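Home > Kitchen > Cleaning
4 min read

How to clean an over-the-range microwave (the greasy bits included!)

I put off cleaning my over-the-range microwave for far too long, and then one November arvo I finally did the whole thing, inside and out, and I was so pleased with it that I kept wandering back into the kitchen to look. So let's do yours! You don't need fancy products, and most of the work is soaking, so you can have a cuppa while the hard part happens.

What you'll need

A microwave-safe bowl or jug
2 tablespoons of white vinegar
400 mL of water
Dish soap and bicarb soda
A soft brush (an old toothbrush is great)
A few microfibre cloths

Start with the inside

Pour the water and vinegar into the bowl and drop in a wooden spoon or skewer, which stops the water from boiling up suddenly. Run it on high for 4 minutes, then leave the door shut a bit longer so the steam can work on all that baked-on soup. Be careful lifting the bowl out, it will be very hot!

Take out the turntable and the roller ring and wash them in the sink like any other dish. Then wipe the ceiling first, the walls next and the floor last. If you've got a stubborn patch, make a paste from bicarb and a splash of water, dab it on, and come back to it. I don't use scourers in there at all. My friend Wiremu Faulkner did once and he's still cross about the scratches.

Now the filters, my favourite part

I know that sounds odd, but wait until you see what comes out of them! Make sure the cooktop is off and completely cool, then feel along the underside for the mesh filters. Most slide sideways and drop down at one end. If yours won't budge, check the manual before you force anything.

Fill the sink with the hottest tap water you can manage, add a good squirt of dish soap and a quarter cup of bicarb, and sink the filters right under. Leave them for 40 minutes. The water goes a truly awful colour and it's very satisfying. Give them a gentle scrub, rinse, and stand them up somewhere to dry all the way through.

One thing to watch for: if your unit blows air back into the room, it probably has a charcoal filter as well. You can't wash that one. It has to be replaced, so look up the part for your model. 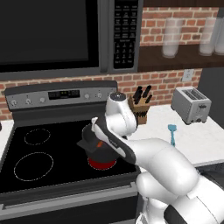
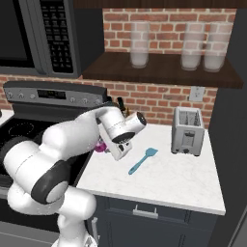 Over-the-range microwaves in dark grey, with the stove below.

The door and the buttons

Dark glass shows every smear, so I do it in two goes. Soapy cloth first to cut the grease, then a clean damp one, and then a dry microfibre to buff it up. Don't forget the top edge of the door!

For the control panel, put the cleaner on the cloth and never spray the buttons directly. Wring the cloth out until it's barely damp and go gently around each key. Opening the door while you wipe will stop you from starting it by accident on most models.

The underside and the wall behind

With the filters still drying, wipe the underside, including the lip along the bottom edge where grease loves to gather. Let the light cover cool before you touch it. If you have brick behind your stove like I used to, use the soft brush and warm soapy water on the mortar, and blot it as you go so that it doesn't run down behind the range.

Pop the filters back once they're bone dry, turn the fan on, and listen to how much happier it sounds! I do the filters every 2 months now and the inside whenever I see a splatter.

Words by Hamish Rakena
Filed under: Appliances, Cleaning, Weekend jobs

Contact us | © Wurari Home | Back to top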